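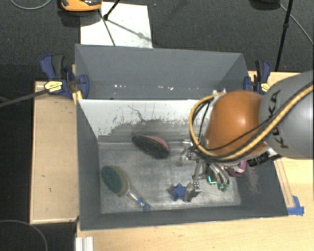

机械臂进了退货区以后：我们的活儿变成了什么样
讲稿备注（自用版，讲的时候不用逐字念）
Clereck 退货处理中心，Lirevport
2024年6月28日

开场

（上台先喝口水，别急着讲。等后排坐定。）

大家好，谢谢各位午饭以后还愿意过来坐着听我讲，我知道这个时间段最难熬，所以我尽量讲得有点人味儿，少放表格。要是中间有人想去倒杯咖啡，尽管去，门在后面，轻轻带上就行，我不介意的，我自己听别人讲的时候也老出去。

先说我是干什么的。我在 Clereck 的退货处理中心上班，地方在 Lirevport，挨着老码头那一片，冬天风特别大。我做过分拣，后来做过班组长，现在的头衔叫“现场流程协调”，名字是人事那边起的，我妈到现在也没搞明白我是做什么的，她跟邻居讲我是“管机器的”。今天讲完，也许各位能帮我想一个更好懂的说法。

我们中心处理的东西，是顾客退回来的家居小件：洗碗刷、地板刷、海绵、挂钩、夹子、硅胶模具、各种说不上名字的小玩意儿。每一件都要有人拿起来，看一眼，判断是可以重新上架，还是要清洗，还是拆了回收，还是报废。听起来很简单对吧。我刚来的时候也觉得简单，第一天下班回去，手腕疼得拧不开水龙头。

今天要讲的就是这只手腕，还有后来替它伸进料箱里的那只机械手，以及这件事情发生之后，我和我的同事们每天的工作有了哪些变化。技术参数我讲得不多，会场里比我懂的人肯定很多，会后你们去找我们工程组的同事聊，他们巴不得有人问。

（换页）

第二页：原来的一天

讲这一页的时候慢一点。上次在内部讲，我这里讲太快，大家没跟上。

以前的流程是这样的。退货从卡车上下来，拆外箱，倒进灰色的料箱，料箱顺着滚筒线推到分拣台。分拣台前站一个人，弯腰，伸手，拿一件，直起身，看，扫，放到对应的格子里，再弯腰。一个班就是这么弯下去又直起来。料箱有深度，箱壁是斜的，东西一少就全滑到箱底角落里，你得把半个身子探进去够。个子矮的同事要垫脚，个子高的同事腰受罪，谁都不舒服，只是不舒服的地方不一样。

我特别想讲一下箱底这件事，因为每次跟没干过这行的人讲，他们都觉得最累的是东西多的时候。东西多的时候反而好拿，伸手就是。最磨人的是一箱快拿完的时候，剩那么几件，散在箱底，一把刷子斜靠在箱壁上，一个硅胶的小东西趴在角落，你要为了它们弯到底。我们管这个叫“捞底”。捞底捞多了，人会烦，烦了就会把整箱拎起来往台面上倒，一倒就有东西滚到地上，滚到线下面，然后又要钻到线底下去捡。这个画面在座做过仓库的朋友肯定笑了。

（如果有人笑，等一下。没人笑也没关系，接着讲。）

除了累，还有一点是闷。分拣台之间隔得远，机器声音又大，大家基本上不说话，戴着耳塞，一站一个上午。我有一位老同事，后来调去别的部门了，她跟我讲过，她在分拣台站的那些年，最熟悉的是自己的手背。这话我一直记着。

（换页）

第三页：决定上机械臂，以及我们当时怕什么

公司要上机械臂这个事，在正式通知之前就传遍了，茶水间里什么版本都有。有说整条线都要撤的，有说只是摆着给客户参观的，还有人说已经买好了放在港口的集装箱里等我们签字。签什么字，谁也讲不清楚。

项目内部的名字叫 Birkine，试点放在 Levchenko 车间，就是我们院子最里面那栋，以前堆托盘用的。为什么放那里呢，因为那里地方空，而且离食堂近。离食堂近这一条是我加的，工程组不承认。

我当时怕什么？我要把这个坦白一下，因为我觉得会场里有很多人现在正处在我那时候的位置上。我怕的头一件事当然是岗位。我那个班组里有快退休的，有刚来没多久的，有家里就一个人挣钱的，他们都来问我：我们还在不在？而我也不知道。我那时候是班组长，班组长最难受的就是别人来问你，你不知道，你又不能编。

另外一件怕的事，说出来有点不好意思，我怕机器干得比我好。我做分拣做了很久，我觉得我的手是有本事的，我闭着眼睛摸一把刷子，能摸出毛有没有倒。突然来一台机器说它也会，心里是酸的。

后来开了一次会，在 Levchenko 车间里站着开的，没椅子。管理层给了一个书面承诺：试点的18个月之内，不因为 Birkine 减人，调岗要本人同意，调岗之后工资不往下走。这张纸后来贴在食堂门口，贴到边都卷起来了。我建议各位如果要在自己那里推这一类项目，先把这张纸写出来，写了，贴出来，再谈机器。我们是先传了一个月的谣言才有这张纸的，顺序反了，那一个月大家过得都不好，我现在想起来还是觉得可惜，本来完全可以避免的。

（换页）

第四页：教机器拿一把刷子

这一页我最喜欢讲，容易超时，注意看表。

试点一开始，料箱里放的东西很少。工程组在台面上固定一只料箱，放几件东西进去，让机械臂去抓。我们这些分拣的老手被请过去“提供意见”，我去的时候心里想，我能提供什么意见，我又不会写程序。结果站在那里看了一会儿，我嘴就停不下来了。

比如说洗碗刷。一把带长柄的圆头刷，机器喜欢去抓柄，柄又细又滑，夹住了一提，刷头重，整把就转过来了，甩来甩去。我们手拿的时候从来不拿柄的尾巴，我们拿脖子那里，就是柄和刷头连着的那一段。为什么？没想过。就是拿脖子。工程组的小伙子问我：你怎么知道重心在那里？我说我不知道什么重心，我知道拿那里不掉。他把这句话写在白板上了，在那儿留了很久，每次我路过都脸红。

再比如说椭圆的那种板刷，毛朝上还是毛朝下，拿法完全不同。毛朝下的时候背是光的，弧形的，要从两边卡；毛朝上的时候你要是从上面压下去，毛是会弹的，夹得不实，走到半路就掉了。我们手上是有感觉的，一碰到毛就自动换个角度。机械手没有这个习惯，要一点一点教。

最难的是软的小东西，形状怪的那种，星星形、花瓣形，贴着箱底。人会用指甲抠一下边，让它翘起来，然后捏住。机械手没有指甲。我们跟工程组一起琢磨了好几天，有人提议给手指头上贴个薄片，有人提议先推到箱壁边上去，靠着斜坡把它蹭起来。后来用的是推到箱壁这个办法，而这个办法是我们班组里一位平时几乎不说话的同事想出来的，她自己捞底的时候就是这么干的，干了许多年，没跟谁讲过，因为没人问过她。

（这里停一停。这是我想让大家记住的一段，但是别点明，讲完就让它放着。）

我想补一句技术上的，免得懂行的人着急：我们试过不同的手，有两指的，有多指的，有吸盘的。吸盘对刷毛没有办法，各位可以想象。多指的灵巧，但是零件多，要伺候。最后哪一种留在线上，是看货的品类来定的，并没有哪一只手能把什么都拿了。还有线缆，线缆真的是个大学问，机械臂一转，线跟着转，绕得不好就会蹭。我以前从来没有想过线缆，现在我走进别人的车间，第一眼先看人家的线是怎么走的，成职业病了。

（换页）

第五页：现在的一天

好，那么现在是什么样。

现在 Birkine 的机械臂在线上负责“捞底”和一部分常规的拿取，就是把件从料箱里取出来，摆到检视台上。检视台是齐腰高的，可以升降，人坐着或者站着都行。人做的是看和判断：这把刷子用过没有，这个胶面有没有裂，这个包装拆过以后还能不能卖。判断完按一个键，托板就转走了。

弯腰这件事，在我们检视岗上基本上没有了。我自己的手腕，现在拧瓶盖没有问题，我拧给大家看一下。

（拧水瓶盖。如果瓶盖已经开了就跳过这句，上次就闹了笑话。）

但是有新的累。我必须讲这个，因为有些演讲只讲好的部分，回去一推行，员工就觉得受骗了。新的累在眼睛上。以前你的节奏是自己的，弯腰那一下虽然累，眼睛是歇着的，脑子也是歇着的。现在件一直来，一直摆在你面前，每一件都要你拿主意。刚上线的时候，下午的误判明显变多，大家都说头昏，有人以为是灯的问题，还换了灯。后来才明白是一直做决定做累了。

所以我们改了轮换。现在检视岗的人每2小时换一次岗位，换去补料、换去清理料箱、换去看护机械臂，什么都行，反正眼睛不要一直盯着同一个台面。换岗之前有15分钟的交接，这15分钟是我跟管理层磨了很久才磨下来的，他们一开始觉得太长，交接嘛，说两句话就行了。可是我要讲，这15分钟是我们现在一天里面最好的时间。两个人坐在那儿，说说上半段出了什么怪东西，哪一箱特别脏，哪一种夹子机器老是夹歪，顺便也说说孩子、说说晚饭。前面我讲过以前大家戴着耳塞不说话，现在说话了，一半就是因为这段交接。

（换页）

第六页：看护岗，一个以前没有的岗位

“看护岗”这三个字是我们自己叫出来的，工程组原来写的是“操作干预”，太硬了，没人这么叫。

看护岗做什么？机械臂拿不起来的时候，会停下来，亮灯，等人。人过去看，是东西缠在一起了，还是贴着箱壁夹不进去，还是箱底太脏，相机认不清楚。然后按规程让它停稳，确认进入安全状态，门打开，把东西拨一拨，退出来，关门，让它再试。拨的这一下有讲究，你不能图省事直接替它拿走，替它拿走了，它下次还是不会；可是也不能让它在那儿试来试去，后面的箱子都堵着。什么时候让它再试，什么时候算了，这个分寸全靠人。

我们培训看护岗的时候，一开始是用手册，很厚的一本，写得很周全，没人看得下去。后来改成老带新，在旁边站几个班，边看边讲。我们发现，分拣做得久的同事学得最快，他们一看就知道机器下一步要出什么岔子，“它要去夹柄了，要掉，你看着”，啪，掉了。这种眼力，年轻的同事电脑再熟也一时学不来。反过来，界面上的操作，年轻同事教老同事，也教得很有耐心。有一阵子休息室里全是这种互相教的声音，我很爱听。

这里我要讲一件我们做得不好的事情。看护岗刚设的时候，没有给它定级，就按分拣的级别发工资，理由是“工作性质相近”。这是不对的，责任重了，要懂的东西多了，夜里叫人也是叫他们。大家提了意见，提了好几轮，拖得有点久，最后还是给重新定了级。我的建议是：新岗位出来的那一天，就把级别和工资讲清楚，别让人家先干着再说。“先干着再说”这五个字，各位回去数一数自己公司里一年能听到多少回。

（换页）

第七页：脏和乱也是工作

这一页没有什么大道理，是我个人很想讲的。

退货中心是脏的。退回来的东西用过，有水渍，有油，有毛，有沙子，料箱用不了多久箱底就是花的，擦也擦不干净，一道一道的印子。机器来了之后我们发现，箱底的花纹会影响它认东西，深色的小件落在脏的地方，它就犹豫。人是不会犹豫的，人知道那是污渍，伸手就绕过去了。

于是清洁料箱这件事，从一件没人愿意干、谁得罪了班组长谁去干的活儿，变成了一件正经的、会影响产线的工作。我们给它排了班，给了像样的水枪和架子，还有防滑的靴子。做清洁的同事现在参加早会了，以前他们是不参加的，他们会在早会上讲，哪一批箱子刮花得厉害，该换了。工程组的人拿着本子在那儿记。

我不是说机器让大家变得高尚了，没有那么浪漫。只不过以前料箱脏，受罪的是分拣的手，手不会报警；现在料箱脏，停的是产线，产线一停，屏幕就红，楼上就看见了。同样一件事，换了个会叫唤的，就有人管了。这个道理想想有点气人，但是你可以利用它。我们后来提要求，都学会了怎么往停机时间上靠，包括那几双靴子，就是这么要来的。

（讲到靴子可以抬脚给大家看看，今天穿的就是。）

（换页）

第八页：走了的人，留下的人

这一页语气放平，别煽情。

试点结束以后，有人调岗，有人留下，也有人离开。书面承诺是守住了的，没有因为项目裁人，这个我可以拍胸脯。但是有几位同事自己提出来要走，他们说不喜欢现在这个活儿。有一位跟我讲，他就喜欢弯腰拿、放、弯腰拿、放，脑子里可以想自己的事，一个班下来，能在脑子里把周末要钓的鱼都钓完。现在不行了，现在要一直看、一直想，他觉得脑子被占了。

我当时劝他，我说你腰不好，现在这个对你身体好。他说我知道，可是我不高兴。我就没话了。后来帮他调到了外箱拆包那边，还是手上的活儿，他待得不错，上个星期还给我塞了一包鱼干。

讲这个是想说，做规划的时候，大家都会默认“重复劳动”是坏的，“做判断”是好的，从重复劳动升到做判断，人人都该高兴。有人高兴，我就挺高兴的。也有人要的恰恰是那份不用动脑子的清静，这不丢人，也不是落后。调岗谈话的时候，请留一点余地，问一句：你喜欢现在这份工作的哪一部分？我们后来把这一句写进了谈话表，放在头一个问题。收上来的答案五花八门，有喜欢站在窗边的，有喜欢跟某个人搭班的，有喜欢摸那些新毛刷的。能留的，我们就尽量给人家留着。窗边那个，我们真的给她留了窗边。

（换页）

第九页：几个常被问到的问题

（这一页看时间，时间紧就挑着讲。）

常有人问快了没有。快了一些，但是没有快到吓人。机械臂拿一件，跟一个熟手比，还是慢的；它的好处在于捞底不嫌烦，到了下午也不发脾气。有一回来参观的客人，站在那儿看它抓一箱散件，看着看着说，我上去都比它快。我说您上去，您抓到下班再说。客人笑了，我也笑了，后来他真的戴上手套抓了近100件，抓完在椅子上坐了好一会儿，跟我要了杯水。

还有人问安全。安全这一块我不敢随便讲，每个现场都不一样，请一定让专业的人来做评估。我只讲一个人的方面的：机器刚来的时候大家都怕它，离得远远的，那时候其实最安全。等处熟了，有人开始叫它“老弟”，开始觉得“它不会碰我的”，那个时候最要紧。我们现在每次早会都要把停机和开门的步骤念一遍，念得大家都会背了，还是念。有人嫌烦，嫌烦也念。

也有人问，要不要给机器起名字。我们起了，不告诉你们，是食堂里的一道菜。

还有一个问题是工会的朋友最爱问的：数据归谁？机械臂干活的时候，旁边有相机，记录抓取的情况。大家会担心，是不是顺便也在记我什么时候上厕所。我们的做法是，相机只对着料箱，画面里可以有手，不该有脸，安装角度的时候请了员工代表到场看着装，看着屏幕确认。以后谁要挪动角度，得再叫人来看。手续是麻烦了一点，可是麻烦这一点，换来的是大家在台子前面站得踏实。

（如果有人追问人员绩效怎么考核：现在按小组算，不按个人的件数算。按个人算过很短的一段时间，效果很差，大家开始抢好拿的箱子。）

（换页）

第十页：如果你下个月就要开始

我被要求准备一页“可以带走的东西”，主办方的模板里有这一页，那我就照做，想到哪儿讲到哪儿。

先把关于人的那张纸写好，贴出来，再让卡车把机器运进来。

请干这个活儿的人到场，并且算他们的工时。我们最开始请老手来提意见，是占他们休息时间的，后来改了。人家把一辈子的手艺讲给你听，你至少要付这个钟点的钱。

开始的时候料箱里少放几样东西。少到看着有点可笑都没关系。工程组一开始想一上来就满满一箱，说这样才接近实际，结果试了几天，人和机器都很沮丧。后来改成只放几件，拿稳了再加，大家站在旁边还会给它鼓掌，气氛好很多。气氛这个东西报告里写不进去，可是它管用的。

桌椅、灯、脚垫的钱要算进预算里面去。机械臂很贵，批下来了，一张能升降的台子反而要打三次报告，这种事我见过，我就是打报告的那个人。

跟夜班的人也要讲。每次开说明会都在白天，夜班的同事听到的永远是二手的，传到他们那儿就走样了。我后来专门去夜班讲过，讲完大家一起吃了泡面，那次提的意见最多，也最实在，比如夜里叫工程师，电话打了没人接怎么办。白天是想不到这个问题的，白天工程师就坐在隔壁。

还有，别急着拍宣传片。我们拍早了，片子里机械臂干得特别利索，剪过的嘛。员工看了生气，说它今天早上还掉了一地。后来那个片子就撤了，换成了一个不剪的，慢是慢，大家反倒愿意转给家里人看。我妈就是看了那个才开始讲我“管机器”的。

（换页）

收尾和提问

（放联系方式那一页，不用念。）

我差不多就讲这些。Levchenko 车间每个月有开放参观，Lirevport 虽然远一点，从车站出来有班车，坐到码头那一站下，往里走，看到一个蓝色的大门就是。来的话提前跟前台登记，穿平底鞋，包不要带进车间。想看检视岗的，上午来；想看换岗交接的，中午前后来，运气好能赶上食堂的炖菜。

提问的话我来递话筒，请先讲一下自己是做什么的，不用讲公司的名字，讲每天手上做的事情就好，这样我回答起来心里有数。讲得长一点也没关系，我自己就讲得很长，没资格催别人。

（备忘：如果冷场，先问前排有没有人做过夜班。话筒还给左边的音控台，靴子里的石子儿记得倒掉再上台。）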